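From: Brenda Stockdale
To: equipment-planning list
Date: March 3, 2024
Subject: Re: Gripper order for the Rulleddale bench

On Friday Dhanial wrote:
> Arard came back with a price. $194 per hand-held gripper, 30 units,
> and they'll throw in the charging trays. If we sign before August
> they hold that number for a second batch. I'd like to just say yes
> and put it through. The Drarnar quote is higher and they won't
> commit on delivery. Any objections?

Yes, one from me, sorry.

$194 times 30 is $5,820, and I can find that much in the budget. What I can't find is a line for finger pads. The quote doesn't list them. I went through it twice and then through the attachment, and the only mention of spares is "available on request." I've bought enough equipment on request to know what that usually costs.

We already own grippers. Look at the pads on them before we buy 30 more of anything. The rubber is torn and scuffed at the tips, and people are still being asked to pick up thin white rods with it. If a pad is in that state I don't trust any number we get about how good the gripper is, ours or Arard's. A new set will look wonderful in week one because the rubber is new.

So before this goes through I want to see:

- a price per pad, in writing, from both Arard and Drarnar
- whether the pad comes off by itself or you have to replace the whole finger
- how many hours they think a pad lasts, and on what kind of work

Arard's sales sheet says 73 hours. It doesn't say doing what. Squeezing foam blocks, probably. Our stuff is small, hard plastic and it sits flat on a table, so the tips scrape.

I also don't see why it has to be 30. We have never had more than eight people on the bench at once. Buy ten, spend the difference on pads and keep the rest. If the ten hold up I'll sign for the others myself, and if Arard won't hold the price for a smaller order, that tells us something too.

On Drarnar, I agree they're slow. They did quote a pad kit, though, $40 a set, and I'd rather argue with a number than with a blank.

Brenda 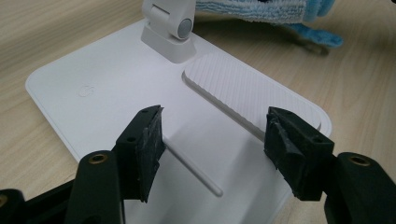 P.S. The charging trays are no use to us at Rulleddale unless somebody checks the plug type. Last time they sat in the box.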